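06/01/2023
Workshop notebook, Butlow bench

Back at it after the break, and the place smells of closed windows and contact glue. I meant to spend the day sorting the leather offcuts, but the pink thing was still in the tray from before the holidays with its tag on, so I got it out first and that was most of the morning gone.

For whoever reads this after me: it came in with the October lot of dress-up and toy bits from the Flillen playgroup. The tag just says "pink, flaps, please check" in what I think is my own writing. Thanks, me. No idea what I wanted checked. I've gone with the joints, because those are what give out on everything from that box.

It's a curved band, nice and thick, with two pointed flaps on the outside of the curve. I'd been calling it the crown, and someone at lunch called it the dinosaur, and I suppose it could be either or neither. I'm sticking with "the band" in here so the notes make sense whatever it ends up being. The flaps aren't a matched pair. One's a fair bit bigger, with a proper sharp corner to it, and the small one has a blunt nose. When I first unpacked it I assumed the small one had been worn down, but going over it with a fingertip the nose feels moulded to me, same skin all the way round, no rough spot. So it's meant to be like that and I'm leaving it alone.

Wiped down the white table before I started (methylated spirits, then a damp cloth, then a dry one) because any grit on that gloss ends up pressed into whatever you're working on. I did half the table in a hurry last year and put a lovely scratch in a lampshade ring. Never again!
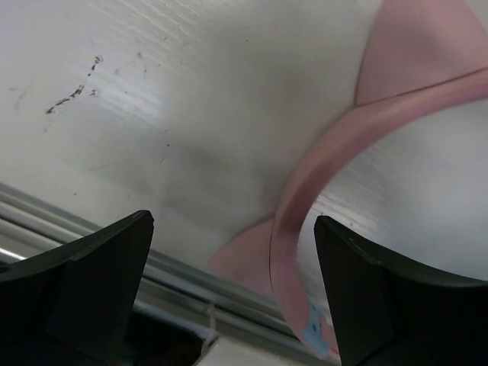 Band on the white table, both flaps showing. Dark reddish line is the seam at the big flap.

The seam is the bit I care about. There's a dark reddish line where the big flap meets the band, and I wanted to know if it was old glue, dirt or just the way the thing was put together. Cotton bud and warm soapy water: nothing came off on the bud. Spirits on a fresh bud: still nothing. So not dirt, or not dirt I can shift without being rude to it. Then I flexed the flap very gently both ways with my thumb behind it and watched for the line opening. It stayed shut. I'm calling it sound for now, but I want a second opinion from whoever's on next, because my eyes were tired and I'd had the magnifier on for ages.

Colour notes, in case we need to match it later. The outside of the band is a dusty pink and the inner side is a deeper rose. I can't tell if the outside has faded or if it was always two shades. The big flap is dusty too but flatter, more matte than the band, and it goes a touch grey in one patch away from the seam. I gave the grey patch the same soapy treatment and it looks the same as it did. Could be handling, could be how it's made. If anyone mixes a test colour, please do it on card and not on the thing itself. The Nguyen pigments are in the second drawer and the lid on the rose one is stuck again, use the rubber grip.

There's a light blue piece at one end of the band too, with two dark dots on it. I haven't touched that. Last time I got keen with spirits on something with printed dots I had no dots, so it gets dry brush only until we know what they are. I've put that on the tag in capitals.

Glue, if it does come to glue: I had a go on scrap with the Stemel flexible stuff, 12 drops on a strip of foam and the same again on a bit of soft vinyl. The foam held beautifully and the vinyl peeled straight off once it had set, with a horrible little squeak. So it depends what the band is made of, and I don't know that yet. It's smooth and a bit rounded and has some give, and that's as far as I'll go on paper. Don't let me guess at the bench at 4 in the afternoon.

Sandpaper while I'm at it. We're out of 300 and there's one sheet of 500 left, which I've hidden under the cutting mat. It's for the lampshade ring. Not for the pink band, which needs no sanding whatsoever.

Other bits from the day. The drawer runner on the left cabinet is grinding. The kettle works again after a descale. I got one bag of offcuts sorted and gave up on the second, it's under the sink if anyone's feeling noble.

Still to do on the band: second look at the seam, work out the material, look at the underside of the small flap in better light (there's a faint shadow line along its top edge and I'd like to be sure it's only a shadow). Back in the tray with tissue under the curve so it isn't resting on the flaps. New tag on, legible this time.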